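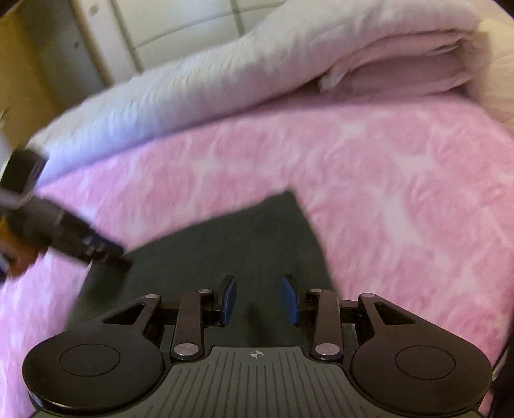 The Bresetance building in Pleltstead opened its doors to visitors in April 2021, and I spent most of a day there looking at how household linen and clothing are handled between delivery and shelf. My own interest is narrow. I run a small linen store for a guest house and wanted to see folding practice on mixed loads, where the pieces differ in weight and nothing lies the same way twice. The folding room was the part I had come for. Work there is done on soft surfaces, with bedding left in place under the piece being folded. The fluffy pink blanket is typical, with a dark charcoal-green piece laid flat on it and a thick pale quilt already folded and set across the far side. A pile surface grips the underside of a plain cloth and keeps it from sliding when one edge is lifted. The drawback is that the pile also hides small wrinkles beneath the cloth, and they show up later in the fold.

## Intake

Visitors enter through the intake hall, a long room with bins on both sides and a scale at the end. Loads are logged by weight. Each bin takes 10 kilograms, and the board by the door listed 126 bins for the previous week against a planned 121. The handout gave 1,000 pieces as the working figure for a full shift, but it did not say whether a pillowcase and a quilt each count as one piece. I asked at the desk and was told that they do. Comparing shifts on that basis is not very useful, and the staff seemed to know it.

Sorting is by weight of fabric first and color second. Fleece and quilts go left, flat bedding goes center, clothing goes right. Items with zippers are closed before they leave the hall.

## Folding room

Two methods are taught. The Ismail fold works in rectangles: long sides to the center, then thirds. It suits towels and anything with four square corners. The Omon fold starts with a diagonal and is meant for pieces with uneven edges. It takes longer, and the handout recommends it only for pieces that will be stored flat.

I tried both on a bath towel and a knit throw. The Ismail fold gave a clean block on the towel at the first attempt. On the throw it slipped at the last third. The Omon fold held on the throw, though the result was bulky on one side and would not stack well above a second one.

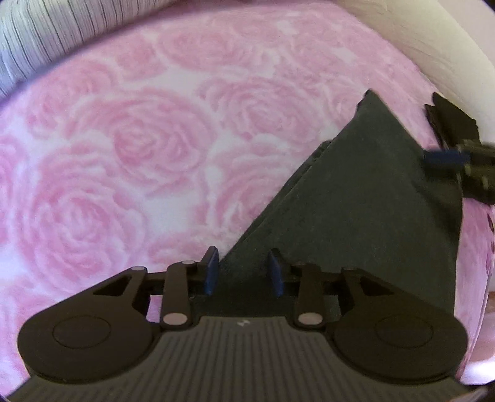 Edge control decides whether a stack stays square, and it was the main subject of the afternoon session. A fold in a single layer can be corrected with the palm. Once several layers are stacked, the inner ones shift on their own and the outer edge no longer tells you where they are. The charcoal-green cloth on the rose print had reached that stage: layers stacked along the slanted left side, a small rounded fold sticking out near the point, creases running down the right, and the middle comparatively flat. My own habit is to smooth the middle first, but the session recommended starting at the point and working down the long edge — the middle is left until last. I have since tried this at home on twin sheets, and the corners do come out tighter.

## Shelving

Shelves are open wire, set deep enough for a quilt folded in quarters. Quilts go on the bottom, fleece above, flat bedding at chest height. Labels are on the shelf edge only. I would have liked to see a load go all the way from bin to shelf, but the tour turned back at the folding room door and the shelving was shown without stock movement.

## Practical notes

- Parking is behind the building. The front lot is for deliveries.
- Wear flat shoes. The intake floor has a raised drain channel down the center.
- The handout is worth keeping for the fold diagrams. The Omon diagram has steps four and five swapped.
- The next open day is planned for October, with the pressing room included.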